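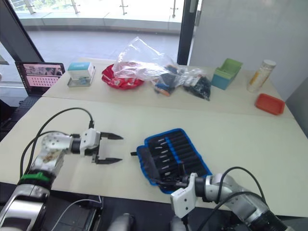 Samah El Ouafi holds that a bit kept out of its pocket is already half lost, and the remark sets the subject of this chapter: the storage of small driver parts between jobs.

6 Tool Rolls and Bit Storage

A tool roll is a fabric sheet divided into narrow parallel pockets, one per bit. Laid flat, it serves as a tray. Rolled and strapped, it serves as a case. Pockets should grip the shank and leave the tip exposed, so that the profile can be read before the bit is drawn.

Section 6.1 covers pocket width and depth. Section 6.2 covers order of loading, using the Protis scheme, in which bits are grouped by profile and then by size. Section 6.3 treats the closing of the roll, including strap tension and the fold at the bottom edge. Readers who work from rigid cases may go directly to Section 6.4.

Terms used in this chapter: pocket, shank, tip, border, strap. "Border" means the bound edge of the fabric only.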